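Questions people send in about duvets, bedding claims, and whether any of it is worth the money. Last edited in April. Prices are left out on purpose because they change every time a store has a "sale."

## Does thread count matter?

Less than the label wants you to think. Past a certain point the number goes up because of how the mill counts, usually by treating a twisted yarn as several threads. I have a plain cotton cover marked 234 that has outlasted two fancier ones. If a package brags about the count and says nothing about the fiber or the weave, put it back.

## What does "100% natural feel" mean?

Nothing I can find. "100% cotton" is a fiber statement and should match the sewn-in tag. "100% natural feel" is a sentence about feelings. Read the tag, which is usually in a side seam, and ignore the front of the bag.

## Is Celluteo any different from ordinary rayon?

Celluteo is a trade name. The tag on the set I bought said rayon in small letters, and it behaved like rayon: smooth, drapey, slow to dry, unhappy with rough handling. I don't hate it. I do wonder why the store page needed four paragraphs about forests to sell it to me.

## Do I need to iron a duvet cover?

No. Take it out of the dryer while it's still a little damp, shake it hard from two corners, and put it straight on the bed. Wrinkles also show up more on a solid color than on a busy print, so if they bother you, buy a print. Big flowers over wavy stripes will hide a lot, though strong light from the side still picks out the creases.

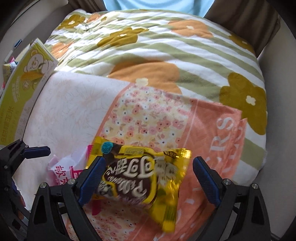
## What about "wrinkle-free" covers?

Most get that way from a resin finish. It wears down with washing, and some of them smell odd when new. The Trellano cover I tried came out of the bag looking great and looked like everybody else's by summer. "Wrinkle-resistant" is the more modest claim, and I'd still want to know for how many washes. The seller never answered that one.

## Will bright prints fade?

Yes, some. Cold water, inside out, and out of direct sun slows it down. Special color-saving detergents may help a bit, but I've never been able to tell them from a regular liquid used in the right amount. Most people pour in far too much.

## Are corner ties worth having?

Yes, and I say that about very few features. Check that the duvet has loops for them to go through. Vitach sells a clip set that does the same job, but the clips are bulky and I could feel them with my feet. Safety pins work until they don't.

## How often should I wash the duvet itself?

Once or twice a year if you use a cover. The care tag wins any argument with me or with the store. Make sure the middle is dry before you put it away, which takes longer than the dryer's sensor believes.

## Baxter offers a "lifetime guarantee." Is it any good?

I asked whose lifetime. The reply said the product's. Keep your receipt.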